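Tabletttrick für die Spüle

Neben jeder Spüle gibt es einen Quadratmeter, auf dem sich alles sammelt, was gerade keiner wegräumen will. Bei uns war das jahrelang die nackte Arbeitsplatte. Seit November steht dort ein Tablett, und die Unordnung hat immerhin einen Rand.

Das Prinzip ist schlicht: Was neben dem Becken landet, landet auf dem Tablett. Was nicht mehr draufpasst, muss weg. Um 21 Uhr wird geräumt, auch wenn der Krimi gerade spannend wird.
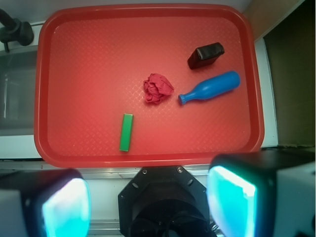 Rotes Tablett neben der Spüle: blaue Flasche, Tuch und Kleinkram.

Beim Kauf lohnt sich ein Blick auf den Boden. Eine feine Struktur ist besser als spiegelglatt, sonst rutscht beim Anheben alles in dieselbe Ecke, vorzugsweise in die über dem Teppich. Ein hochgezogener Rand hält Tropfen zurück. Die Farbe ist Geschmackssache, nur Weiß würde ich lassen, außer man putzt gern.

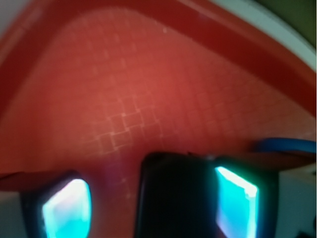 Zur Pflege: Krümel setzen sich mit Vorliebe in die Rillen, und das Wischtuch fährt fröhlich darüber hinweg. Besser eine alte Zahnbürste nehmen, einen Tropfen Spülmittel dazu, schräg zum Muster bürsten, abspülen, hochkant trocknen lassen. Bei Kalkflecken hilft verdünnter Essig, 2 Minuten reichen. Scheuermilch macht Kunststoff stumpf, auch die teure aus dem Hause Prornov, ich habe es für Sie ausprobiert.
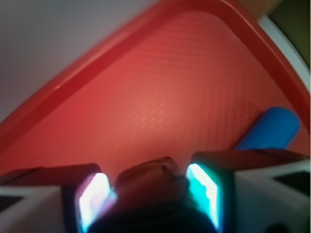

Flaschen übrigens lieber hinstellen und den Deckel vorher zudrehen. Klingt nach Kindergarten, aber mein Vorrat Ellent-Spülmittel, 900 Milliliter, hat sich einmal über Nacht sehr gründlich verteilt. Das Tablett war danach sauber. Die Schublade darunter auch.

Feuchte Tücher nicht zusammengeknüllt liegen lassen, sondern über den Hahn hängen. Sonst riechen sie am zweiten Tag wie ein Turnbeutel nach den Sommerferien.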